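Chapter 3
Selling the Season: Broadcast Rights and the Commentary Booth

Most people who follow a sport never attend a game. They watch at home, often during a meal, and what they know of a league comes through a screen and a pair of voices. This chapter looks at how a league sells the right to show its games, and what the buyer has to produce in return.

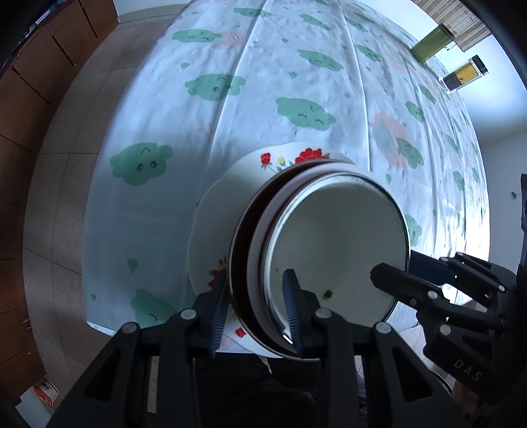
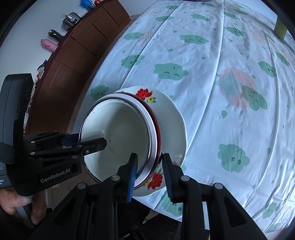
3.1 What is being sold

A league does not sell a game to a broadcaster. It sells permission to show the game, in a stated territory, for a stated period, on stated kinds of services. The document that grants this permission is called a rights agreement. A single league may have several in force at once. One company may hold live television in the home country, another may hold online streaming, and a third may hold short highlights for use in news programs.

Territory matters because the value of a sport changes from place to place. A cricket league may be worth a great deal in one country and almost nothing in the next. For this reason leagues usually divide the map before they ask for bids. A broadcaster that wants only one country does not have to pay for the rest.

The period matters too. Short agreements let a growing league raise its price sooner. Long agreements give it steady income, which helps clubs plan player contracts and stadium work. New leagues often accept low fees in their first agreement in order to be seen.

3.2 The Stovside League

We will return several times in this chapter to the Stovside League, a Twenty20 cricket competition with 12 clubs. Its first rights agreement was signed on 28 September 2016 with Brutondale Television. The agreement ran for three seasons and covered live games in the home market only. Streaming rights were held back and later sold to Tsegaye Sports, a smaller company with viewers in 19 countries.

Hedvig Berge, who negotiated for the league, wanted two things besides the fee. The first was a fixed start time for evening games, so that viewers could form a habit. The second was a say in the choice of commentators. Brutondale agreed to the start time. On commentators, it agreed only to show the league its list before the season opened in December.

The two sides read that last clause differently. The league took it to mean that it could object to a name. Brutondale took it to mean that the league would be informed. The matter was settled before the first game, but the wording was changed when the agreement came up for renewal. Section 3.5 gives both versions.

3.3 The world feed

When more than one company shows the same game, it makes little sense for each to bring its own cameras. One company, the host broadcaster, records the game and sends out a common picture known as the world feed. The others add their own graphics, studio programs, and commentary.

Brutondale was host broadcaster for the Stovside League. Tsegaye took the world feed and paid a production fee of 910 dollars per game toward the cost. It kept its own commentary team at a studio in Stodmont, far from most of the grounds. Commentators there called the play from monitors. This is known as off-tube commentary, and it is common wherever travel would cost more than the rights themselves.

Off-tube work has limits. The commentator sees only what the director chooses to show. A fielder moving behind the bowler may go unmentioned. Saron Ambaye, who led the Stodmont team, asked for a second monitor with a fixed wide view of the ground. It was added midway through the first season.

3.4 Building a commentary team

A typical cricket broadcast uses two kinds of voices. The lead commentator describes play, gives the score, and brings the broadcast in and out of breaks. The analyst, most often a former player, explains why something happened. They work in shifts, and a full team needs enough people to cover a long day.

Language adds to the number. Each language needs its own team, its own booth or studio space, and its own producer.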